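Sorting my grandfather's seeds

I have spent most of May up to my elbows in bean seeds and I could not be happier about it!

My grandfather grew pole beans in Altmont from 1993 until he gave up the big garden, and he saved seed every single year. When my aunt cleared the back porch she found 187 envelopes in a bread box, nearly all of them labeled in pencil. Some just say "good one." One says "Lionel's, purple, climbs like mad," and that has to be Lionel Dunmore from two doors down, who swapped seed with everybody in town.

Old beans are tougher than people think. I put ten from each of the first 3 envelopes between damp paper towels, 30 beans in all, and set them on top of the fridge. By the end of the week I had sprouts from two of the envelopes, including the purple climber. I may have yelled. The dog left the room.

So now I'm hooked, and I'm testing everything. I write the envelope number on the towel with a laundry marker (regular pen bleeds, ask me how I know) and check them with my coffee at 7 in the morning.

Storage is the part I'm still figuring out. Paper envelopes are great until the mice find them, and glass jars take up a whole shelf. I like anything clear, with sections, so I can see what's in there without digging.
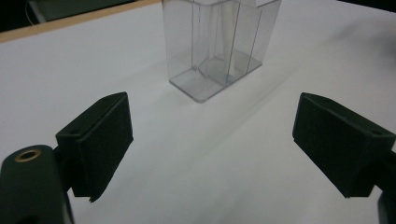 The seeds themselves have to be bone dry before they go into anything closed. I bite one to check. If my tooth leaves a dent, the batch goes back on the screen for another week.

Next up is the trellis. I want the tall kind he used to build, with poles tied at the top and twine all the way down, and I've already picked out the sunny strip by the fence. If you grew up near Asdale or Whiteley and remember a flat white bean with a red eye, please write to me. I have a whole envelope of them and no name!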